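Weneck Dish Library
Progress report to the Maillard Fund

Last updated: 2024-05-26

Summary of the period

This report covers the work from November to the present. The grant pays for a lending stock of plates, bowls, mugs and flatware that groups in Wirnau can borrow for events in place of disposables. It also pays for the wash room where returned items are cleaned and packed again.

We made 94 loans in the period. Of these, 33 went to groups that had not borrowed from us before. The wash room is open and has passed its health inspection. Two of the items in the original work plan are late, the delivery service and the printed guide for schools, and both are covered below. We are not asking for any change to the total amount of the grant, but we are asking to move money between budget lines.

Lending stock

The full stock was on the shelves by the start of the year. We bought most of it from a restaurant supply auction and the rest new. The auction lots were cheaper than we had planned for, but they came with a mix of plate sizes that don't stack well together. We sorted them by diameter and packed them in separate crates, and the odd sizes went into a bin that borrowers can take from at no charge.

Bowls have been the most requested item by a wide margin. Our application assumed people would mainly want dinner plates. Most of the events we serve are soup lunches, chili suppers, and coffee after a meeting, and for those a bowl and a mug are enough. On busy weekends we have run out of bowls while crates of dinner plates sat on the shelf. We would like to buy more bowls and hold off on the second order of plates that was in the plan.

Flatware comes back short more often than anything else. Teaspoons are the worst. We don't charge for a few missing teaspoons, and we have written this into the loan terms so that borrowers don't worry about it or delay a return while they look for them. We do charge for missing serving spoons and ladles, which cost more and are harder to match.

Breakage has been low. Most of it happened in transport and very little at the events themselves. The first set of crates had dividers that were too short, so mugs in the top layer could knock against each other when a car went over a bump. We changed to taller dividers and breakage in transit has nearly stopped.

Bookings

Loans are booked through Plosto, the online calendar we named in the application. It does what we need for simple loans. It doesn't handle a late return well. If a crate comes back a day after it was due, the calendar still shows it as available, and staff have to block it out by hand. This led to one double booking in the winter, when a church supper and a school concert were both promised the same crates. We split the stock between them and the church borrowed the rest from a neighbor congregation. Staff now check the shelf against the calendar each morning before confirming anything.

A good share of borrowers prefer to call. The phone hours in the original plan were in the middle of the day, when people who work can't easily call, and we had a lot of voicemail. The hours were moved to late afternoon. Call volume went up and voicemail went down. We would like to keep the new hours.

The question callers ask most is whether they have to wash things before bringing them back. They don't. They are asked to scrape the plates, empty the mugs and put everything back in the crate it came from. This is on the loan form, on the crate label and in the confirmation email, and people still wash everything, sometimes very carefully. We have stopped trying to talk them out of it. Everything is washed again when it gets to us in any case.

Delivery

The delivery service was supposed to start in the winter and did not. The van we had expected to share with another group was sold before our agreement was signed. We looked at renting by the day and found that the cost of a rental, with insurance, was higher than the value of most of the crates we would be moving.

For now, borrowers pick up and return on their own. This works for groups with a car and leaves out some of the groups we most wanted to reach, in particular the tenant associations on the north side of Wirnau. We have had a small number of deliveries done as favors, and we don't want to build the service on favors. A cargo bike with a covered trailer is being tested on the flatter routes. It can carry a normal loan for a small event but not a large one. A full answer on delivery will be in the next report.

Schools guide

The printed guide for schools is written but has not gone to print. The draft was longer than teachers wanted. Comments from the first readers asked for a single page that could be pinned up in a staff room, with the longer version kept online. The short version is now being laid out. The money for printing has not been spent and should be enough, as one page costs less than the booklet we had budgeted for.

Wash room

The wash room took longer to set up than any other part of the project. The floor drain had to be moved, and the permit for that work took most of the winter. The commercial washer was installed after the drain was finished. It runs a short, hot cycle and handles plates and bowls with no trouble.

Drying has been the slow step. Plates come out of the washer hot and dry on their own in a short time. Mugs hold water in the ring on the bottom, and plastic items barely dry at all. If they are packed damp, the crate smells by the time it goes out again. We tried towels, which meant a lot of laundry and left lint on the glasses. Wire racks with good air flow have worked better. 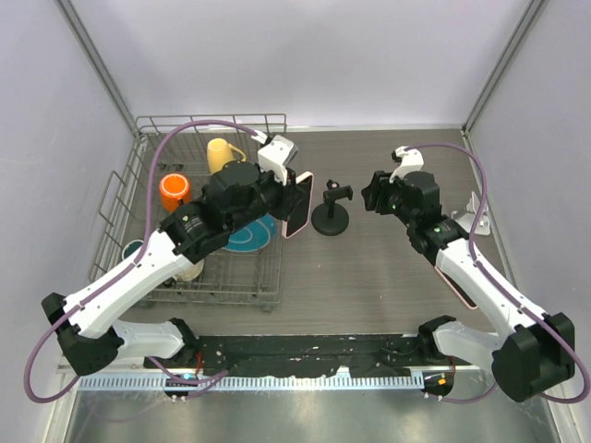 A rack also shows at a glance what still needs to be put away, which matters at shift change. The rule we settled on is that nothing goes into a crate until the next shift starts. It slows the turnaround on a busy weekend, but we have had no complaints about smell or spots since it began. We plan to add more rack space along the wall where the towel bins used to be.

Water use is being recorded from the meter at the end of each month. We don't have enough months yet to say anything useful, and the early readings include water used for testing the drain. We will report on this once there is a full season to look at.

Budget

Spending on stock is under plan because of the auction prices. Spending on the wash room is over plan because of the drain. The two nearly cancel out. Delivery is almost entirely unspent. The detailed sheet was sent separately with the receipts.

We ask the fund to approve 3 changes:

- Move the remaining money for dinner plates to bowls and mugs.
- Cover the extra cost of the drain work from the savings on stock.
- Carry the delivery money over to the next period while the bike test is finished.

If the third change can't be approved, we would need to know before the summer, when outdoor events start and the busiest season for loans begins.

Feedback from borrowers

Each borrower gets a short form with the return receipt. Replies have been mostly positive. The main complaints are that the crates are heavy and that pickup closes too early. We can't do much about the weight of stoneware, but we have started to offer half crates, which one person can lift into a trunk. Pickup now stays open later on the evening before a weekend.

Several groups wrote that they had less trash to haul away than in other years. One sports club asked whether it could borrow the same set every week through its season. We said yes on a trial basis, with the club keeping the crates at its own building and bringing them in to be washed. If this goes well, long loans could be offered to other groups with a regular schedule.

Next period

The work planned for the next period is to finish the bike test, print and hand out the schools page, buy the added bowls if approved, and put up the new racks. We also want to fix the late-return problem in the booking calendar, either with a setting we haven't found or by moving to another system. Plosto support has the request and has not yet given a date.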